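**Unit 4 handout: patch leads and switch ports**
Stillivard network basics, evening group. Read before the Sunday practical.

Patching is the job of joining one port to another with a short cable. Most faults you will meet in your first year are patching faults, so we spend a whole session on it.

## 4.1 The plug

The plug on an Ethernet lead is called an RJ45. It has eight contacts along one face and a small plastic latch on the opposite face. The latch holds the plug in the port. If it has snapped off, the plug will still go in and may still work, but it will creep out again when someone knocks the cable. Cut the end off and fit a new one, or throw the lead away.

## 4.2 Putting a lead in

1. Find the port number on your patch sheet and then on the switch.
2. Look at the port and see which side the notch for the latch is on. On many switches the top and bottom rows are opposite ways up.
3. Hold the plug by its body. Line it up square to the port.
4. Push until the latch clicks.
5. Give the plug a light tug. It should stay put.
6. Write the lead on the sheet before you pick up the next one.

If the plug stops halfway, take it out and look at it again. Forcing it bends the contacts inside the port, and a bent contact usually means losing that port for good.

## 4.3 Taking a lead out

Press the latch down fully, then pull on the plug — never on the cable. In a crowded row use the flat plastic tool from the Tikkanen kit. A screwdriver will do damage.

## 4.4 Slack and colour

Leave enough slack to move the plug two ports either way. Any more gets in the way of the next person. Bends should be wide and smooth, with no kinks near the plug.

Colours mean whatever the site says they mean. At Jerkholm yellow is used for links between switches; at Mivorness it is used for desks. Check the site sheet first.

## 4.5 Patch sheet for the practical

| Item | Entry |
|---|---|
| Leads in the box | 36 |
| Leads to be patched | 32 |
| First desk number | 218 |
| Pass mark | 62 per cent |

Spare leads go back in the box, coiled and tied. 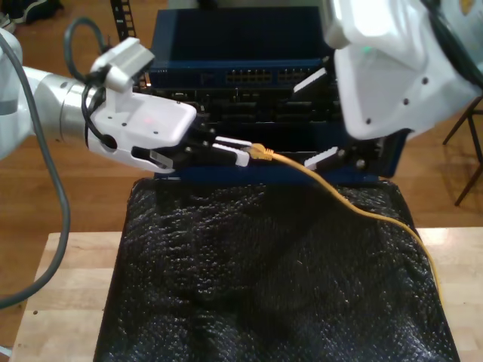

Yellow Ethernet lead and dark blue switch, in both views.

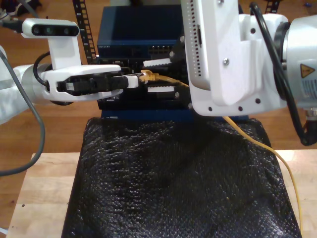 **Does it matter which end of a patch lead goes into the switch?**

Either end will do. An ordinary patch lead is wired the same at both ends, so choose whichever makes the neater run and label both plugs with the same number.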